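Saving a big sheet of drawing paper from smudges

My mother-in-law taught me to look after good paper, and I've been grateful ever since (even if it took me a few ruined birthday posters to listen!). Wipe the table down first and let it dry properly, then wash your hands, because most of the grey marks on white paper come from us and not the pencil.

Lay the sheet out flat and brush off any eraser crumbs or specks with a soft, dry brush, never your palm. For a stray pencil stroke, dab with a kneadable eraser, lifting a little at a time. Pale grey lines usually want a few goes, so put the kettle on and be patient with them.
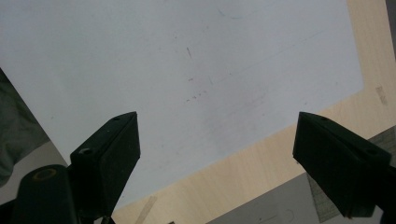

Big white sheet on the blond timber table, with a few specks and a pencil stroke still on it.

If you like to tape your corners down, press the tape against your jeans once or twice beforehand so it loses some of its grab. Peel it back slowly afterwards, keeping it low to the table, and your colour work should come away with its edges whole.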